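Cloltby Home Forums > Kitchen > Small Appliances
Thread: electric steamers, worth the bench space??
Page 1 of 3

mulgamuncher
Posted Tuesday 7:40 pm
Ok so the bamboo one has finally gone mouldy for the second time and I'm over it. Thinking electric. Mostly for bao and the frozen veg buns from the Asian grocer, bit of fish maybe. Anyone got one and still using it after the first month? Not keen on the big three tier plastic things. Budget is under a hundred bucks.

saltbush_sue
Posted Tuesday 7:52 pm
Don't. Had a Husar, plastic tiers, stank of broccoli forever. Went to the op shop. Wok + bamboo + dry it properly in the sun, job done. Mould is a drying problem.

mulgamuncher
Posted Tuesday 7:58 pm
I do dry it. Unit faces south, what sun lol

teatowel_terry
Posted Tuesday 8:15 pm
Disagree with Sue, plastic is the problem, not electric. Get one with a metal basket. Mine's a Jitwood, had it since last November, goes 3 or 4 nights a week. Basket goes straight in the dishwasher, base gets a wipe. Descale with vinegar when it starts looking crusty. Only whinge is the cord, stupidly short.

flatwhite_phil
Posted Tuesday 8:31 pm
+1 metal basket. But check the lid before you buy. Flat-ish lids drip on your buns and you get those wet yellow dimples. Domed glass is better, wrap it in a tea towel if it still drips.
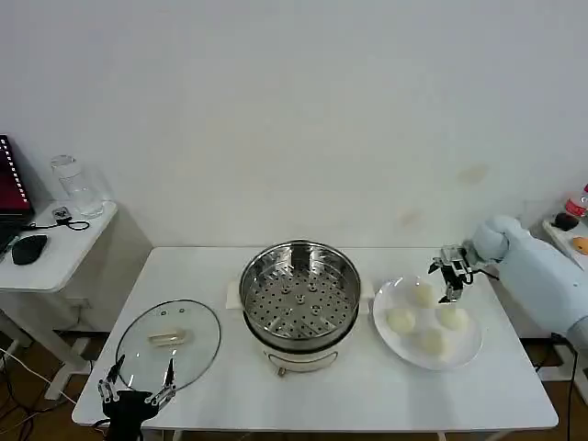

flatwhite_phil
Posted Tuesday 8:44 pm
Re size, since you asked about bao, go by the basket and ignore the litres on the box. Litres tells you about soup. You want to know how many fit without touching, because they puff up and glue themselves together. Four is plenty for one go in this style of pot, see the plate on the right, that's a feed for two with some greens. And line it. The flat bottom full of holes is great for steam but soft dough will sink into them and you'll be picking bun out with a skewer. Squares of baking paper, one under each. Folded cloth or paper towel under the pot too if your table marks easily, mine does.

saltbush_sue
Posted Tuesday 8:50 pm
Four buns?? I've got teenagers. Bamboo stacks. Two tiers, three tiers, whatever, same pot of water. This is what I mean about electric, you end up doing it in shifts and the first lot's cold.

teatowel_terry
Posted Tuesday 8:56 pm
She didn't say she had teenagers Sue

mulgamuncher
Posted Tuesday 9:02 pm
He. And no, just me and the missus, so four is about right tbh. Whats the go with lifting the lid? Mum always said leave it on for a bit after or they collapse

flatwhite_phil
Posted Tuesday 9:11 pm
Your mum's right. Heat off, crack the lid a little, wait 5 min, then take it off. Lift it away from you and tip it to the side so the water doesnt run back over everything. And put it down somewhere clear, glass lid on the edge of a crowded bench is how I lost my last one. Replacement lid was nearly the price of the pot.

gravyboat_77
Posted Tuesday 9:20 pm
I never wait, never had one collapse. Reckon it's the flour. Too much proofing does it as well. If they're frozen shop ones it makes no difference at all

flatwhite_phil
Posted Tuesday 9:24 pm
Makes a difference with the ones I buy. Wrinkled like an old sock.

gravyboat_77
Posted Tuesday 9:26 pm
Buy better ones then

saltbush_sue
Posted Tuesday 9:33 pm
Agree with gravy, it's the proofing. Homemade ones I prove till they feel light in the hand and stop there. Also cold water start, not boiling.

teatowel_terry
Posted Tuesday 9:41 pm
Cold start is the one thing electric does well. Fill, switch on, walk off. Don't overfill though, if it bubbles up through the basket you've got soggy bottoms.

mulgamuncher
Posted Tuesday 9:58 pm
Cheers all. Leaning metal basket, glass lid. Gindska has one on the website but no measurement for the basket, just "family size" which means nothing. Might take a dinner plate in to the shop and hold it over the top

gravyboat_77
Posted Tuesday 10:04 pm
Take a bun

saltbush_sue
Posted Tuesday 10:10 pm
Still say bamboo. If you're chucking the old one the lid's probably fine, I'd take it off your hands for the postage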